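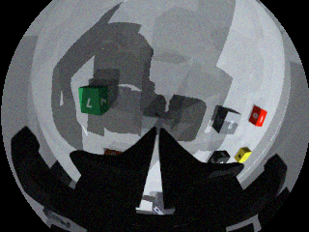 *Simulated wrist view, numbered blocks, gripper at the bottom.*

Datasets / Manipulation / Teleop / Jamham Blocks

Filed under: simulation, remote control, imitation learning

# Jamham Blocks

We use cookies to remember your settings. Manage preferences

Remote-control demonstrations of block handling, recorded in the Zemero simulator. Ravindran Achari drove most of them, Hafiz Sumampouw did the rest and wrote this card. Read the limits before you train on it.

## What's in it

- 1,029 demonstrations kept
- 222 rejected, in `rejected/`, with the operator's reason where one was typed in
- 48 held out for testing

The held-out set is separate from the 1,029. Each demonstration has the wrist view, joint positions, gripper commands and a one-line task text.

## Limits

The view is round and strongly curved, with black corners. Don't crop to a square without checking what you lose: the red block in the sample sits close to the curved border, and blocks out there are easy to throw away.

Shadows are heavy. They overlap, and on a pale surface a dark patch can look a lot like a dark block. We were told this would make policies tougher. I haven't seen a result that convinces me, and our one test on the real arm at Gollgate didn't settle it.

The characters on the blocks are not reliable labels. Some are tilted or half lost in the light, and I wouldn't swear to the one on the green cube from this view. Use the task text.

The gripper hides a good part of the surface. Operators also had a second, overhead view that is not included here. So some moves look smarter than the recorded view can explain, and a model trained on it is being asked to copy choices it can't see the grounds for. I raised this in September and it is still open.

## "Success"

A demonstration counts as a success if the operator pressed the success key. Ravindran is strict — I am less so. Kurian's loader has a `strict` flag that drops mine and leaves 900.

## Loading

`kurian load jamham-blocks --strict`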